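Speaker notes: Do talent ID days find talent?
Chelsea Parsons, Somia Regional Sport Forum, 05/11/2025

Opening (keep it short, they've just had lunch)

I coached under-15 netball and then rowing for 11 years, and I've run more testing days than I care to admit. Sprint, jump, beep test, sit-and-reach, thank you for coming. I used to believe in them. I'm a lot less sure now, and I'd like you to leave a bit less sure too.

Ask for hands: who has cut a kid on a test score? Wait. Let them look around.

What we were promised

The Zukiler program came to our region with a nice brochure. Test at 13, pick early, put the money where the promise is. Nobody in the room asked what "promise" meant. I didn't either.

The first intake was 59 athletes across four sports. By the second April, 17 were still training with us. The report called that "a strong core." I'd call it losing 42 kids and not ringing them up to ask why.

Pause here. Don't rush to the next bit.

Who turns up

- Testing was held in Dawber, on a school morning. If your parents work shifts in Plenetti, you aren't there.
- Kids born early in the year did better. They're bigger. We wrote "power athlete" next to their names.
- Three of the sports used the same jump test. I have asked what a standing jump tells you about a rower and I am still waiting.

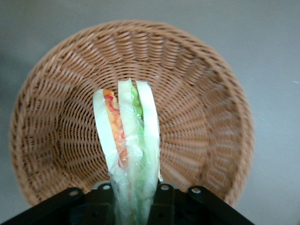 What I'd want to see before spending more

Follow-up on the kids we turned away. All of them, for 3 years. If some are playing well at club level, our test missed them and we should say so in the report.

A second look for late growers at 16. Everyone says they do this. Ask to see the list.

Coaches' opinions written down before the scores come out. Otherwise the scores become the opinion. I've watched it happen to me.

If someone asks about the national numbers: I haven't seen any I trust. Say that and move on.

Close

I'm not asking you to scrap testing days. Run one next season, but keep the rejected names in a drawer and go back to them. Questions.

Comments

rowmum2: My son was one of the 42. No call, no email. He plays hockey now.

T. in Plenetti: Fair points but clubs don't have the staff to chase kids for years. Who pays?

backofthegrid: Was the jump test thing ever answered?

Related

Travel costs and the country athlete
Notes from the Somia coaches' evening
Should juniors pick one sport?
Dawber track resurfacing: what we know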